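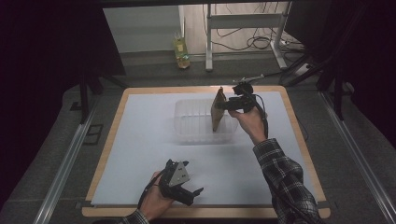

Sorting Gift Wrap and Packing Scraps So You Can Find Them Again

By Omolara Effiong
Posted August 16, 2024

Most of us save boxes, foil and ribbon in December and then buy new the next year because the old stuff is crushed at the back of a closet. Summer is a good time to go through it. The whole job takes one evening.

1. Empty everything onto a table. Pull off old tape and gift tags first. Tape that won't lift will usually let go after a few seconds with a hair dryer on low.

2. Flatten boxes along their original folds. Keep the ones with clean corners. Cut the rest into dividers with a utility knife and a metal ruler, making two light passes per cut.
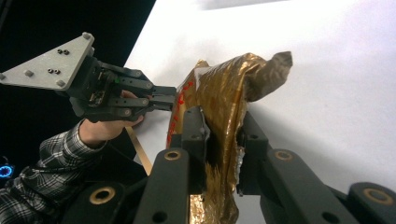 3. Deal with the foil. Smooth large sheets with the side of your hand, working from the middle out. Don't iron them. Pieces too creased to lie flat can still wrap a bottle or a candle, where wrinkles don't show as a fault. Twist the top closed and skip the tape.
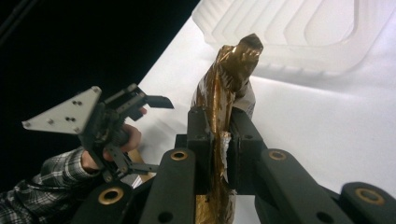
Crumpled gold foil, twisted at the top.

4. Store by shape. Flat sheets go in a folder or under a bed. Rolls stand upright in a tall bin. Small scraps go in a clear plastic container with a cardboard divider down the middle, foil on one side and paper on the other. Leave the lid off until you have finished sorting.

5. Wipe down the work surface before you cut anything else. Glitter and bits of dried glue will mark clean paper, and a white surface shows them best under a lamp held low to one side.

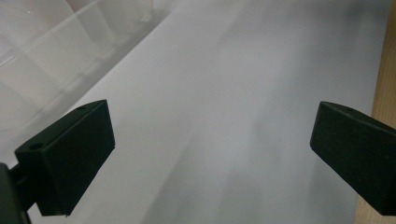
A damp microfiber cloth picks up most of it. For glue, use a plastic scraper and a drop of dish soap, then dry the surface fully.

Foil-coated paper usually can't go in curbside recycling. Check your town's list before you toss the leftovers in the blue bin.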